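マグカップの取っ手にふりまわされた一週間
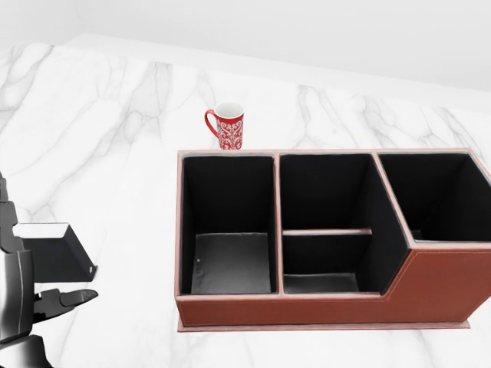

この記事は約2分で読めます

一月はずっと、シミュレーターの中で赤いマグカップを革の小物入れの左の仕切りに入れる、という課題をやっていました。うちではこの課題を「Risia」と呼んでいます(名前をつけたのはEsiさんで、由来は何度聞いても教えてもらえません)。

200回まわして、はじめのうちは順調だったんです。お茶でも淹れようかなと席を立って、戻ってきたらログが真っ赤でした。3820ステップ目で関節のトルクが上限に張りついたまま、アームが止まらずに小物入れの壁を押しつづけていたんですね。画面の中のことなので何も壊れませんが、実機だったらと思うと背中がひやっとしました。

最初は把持の失敗だと思いこんで、摩擦係数ばかりいじっていました。これで丸二日。見かねたOhemaaさんが横から「接触判定の形、見た?」と言ってくれて、開いてみたら、マグの当たり判定がただの円柱で、取っ手の分がすっぽり抜けていたんです。しかも小物入れのほうは、手前の右側が一段低くなっているのに、判定は全部同じ高さの箱のまま。経路計画が見ている世界と物理計算の世界が、別々だったわけです。

判定の形を作りなおして、ついでに、力が上限の50パーセントを超えたらその場で止まって少し戻る、という処理も入れました。こちらのほうを先に入れておくべきでしたよね……反省しています。

いまのところ同じ止まり方はしていません。ただ、仕切りの縁すれすれを通る経路がまだときどき出るので、来週はそこを見ます。Benmontの実機に載せるのは、それからにします。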